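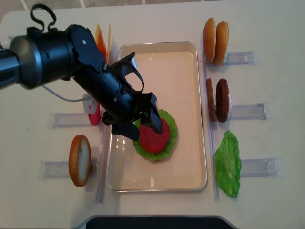 Search this site Enter keyword Go

About Us

Print this page | E-mail this page

Priedītis supplies play food and serving sets to nurseries, infant schools, toy libraries and childminders. We work from a unit in Dirncombe, where we choose, sort, pack and post everything we sell. We also have a small showroom in Pridstead, which is open by appointment.

We started with loose play food sold by the bag. Customers liked it, but it spent most of its life at the bottom of a box, and by the end of a term the tomato had usually gone missing. We began putting together sets with a proper place for each part, and these are now most of our business. The burger set is the one we are asked for most often.

What is in the burger set

The set has bun halves, brown patties, cheese slices, tomato slices and ruffled green lettuce leaves. They come with a shallow tray to build on and clear holders that keep the pieces standing on edge beside it. Children can see what there is and pick out the piece they want without digging through a pile.

We sell spare pieces singly. You do not need to buy a whole set to replace a lettuce leaf. Orders for spares are packed together and go out with the main post.
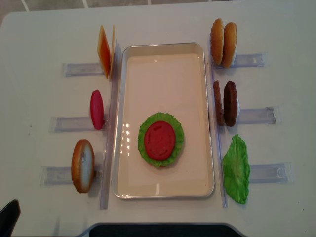
Each kind of food has its own holder, and most settings keep to the same order every day so that children learn where things go. Some start with the cheese nearest the wall. Others let the children decide. The holders lift out for cleaning and can be stored inside the tray when the set is not in use.

Clearing away is part of the game. In our experience a child who has built a burger will happily take it apart again if there is a slot for each piece to go back to. We suggest leaving five minutes at the end of a session for this.

How settings use it

The usual game is a café. One child takes the order and another builds it, beginning with the bottom bun and adding whatever the customer has asked for. Younger children tend to stack what they like, and a burger with lettuce and tomato only is perfectly acceptable. Older ones enjoy working from picture cards. We include 24 of these with the schools version of the set, and they can be bought separately.
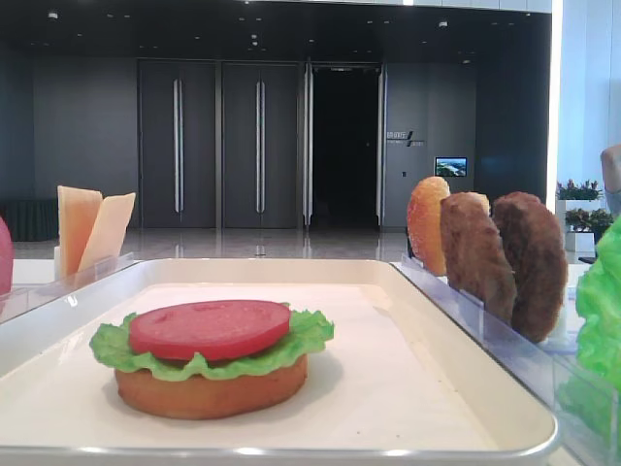
Speech and language groups use the same cards for following instructions with two or three steps. Teachers have also told us that the set is handy for words such as under, on top and between. A group of four is a comfortable size. With more than that, put out a second tray.

Ordering and hire

Schools may order on account, with payment due in 30 days. Returns are accepted for 30 days if the set is complete. We also hire sets by the half term from our Ostmont store, where we keep 20 ready to go out. Hire sets are checked against the contents list before and after each loan, and missing pieces are charged at the spare price.

The new price list comes out every January. Please ask for a paper copy if you would like one.
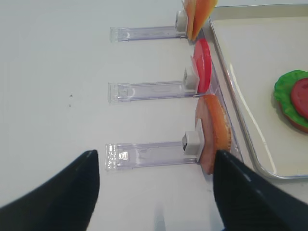 Priedītis

We are a small firm and the people who pack your order are the same people who answer the telephone. If a holder arrives cracked or a slice of cheese is missing, let us know and we will send another.

Visitors to the Pridstead showroom are welcome to try the sets out, and children may come too. There is parking at the rear. Please ring before you travel.

Page last updated April 19, 2020

Contact us | Copyright Priedītis, Dirncombe. All rights reserved. | Back to top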